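Ticket: Tea and coffee box, lid and dividers
Site: Strand, first floor meeting room
Opened by: Beatrice Chege
Assigned to: Satish Naidu
Status: Closed

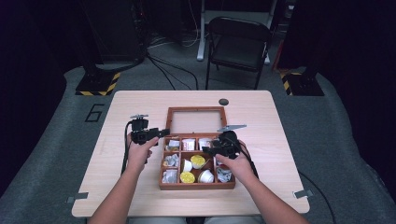
Box on the table with the lid open, nine compartments in the tray.

Problem as reported (Beatrice Chege)
The lid of the wooden refreshments box will not stay up. It drops when you let go of it and has caught two people on the knuckles. The clear panel in the lid also rattles. While I am writing, the sachets keep working their way under the dividers and the small cups do not sit straight in the cells. Can someone look at it before the Flumex visit?

Satish Naidu, first reply
Is this the brown box with the three-by-three tray, or the older one from Cisetti? We have both and the hinges are different. Please also check whether the dividers lift out.

Beatrice Chege
The brown one, three by three. The dividers do lift out, but one of them is tight and I did not want to force it.

Satish Naidu, site visit
Emptied the box and turned it over. Findings:

Both hinges loose. One screw missing from the left hinge, the other three turning freely in the wood.
Panel in the lid sound, no cracks. The strip holding it along the bottom had come away at one corner.
Dividers not glued. One was in upside down, so its slots did not meet the others and it stood slightly proud of the base. That is the gap the sachets were going under.

Work done:
Packed the screw holes with matchsticks and wood glue, left overnight, refitted with screws one size longer. Missing screw replaced.
Glued the strip back and clamped it. No rattle when the lid is tapped.
Turned the divider round. All of them now sit flat.

The lid stays up on its own if it is pushed fully back. It will still fall if left halfway. There is no stay fitted and there never was one on this model.

Dolores Obi
Could we fit a stay? People do leave it halfway.

Satish Naidu
Yes, a small brass one would do it. Nellasov list them at 5 pounds each. I would rather see how the hinges hold first — if the wood splits again a stay will make it worse.

Dolores Obi
Fine. On the cups, the cells are too wide for one and too narrow for two side by side, so they tip over. I have asked Bastien to try a strip of folded card in those cells.

Bastien Lecomte
Card tried in two cells. The cups stand up but it looks untidy and the card gets in the way when you refill. Taken out again. Suggest we keep the cups in a bowl next to the box and use those cells for packets.

Beatrice Chege
Happy with that. Lid has been fine all week, no more sachets under the dividers. Please close.

Satish Naidu
Closed Apr 4, 2019. Stay not ordered. Reopen this ticket if the hinges work loose, and leave the spare screws in the envelope taped under the box.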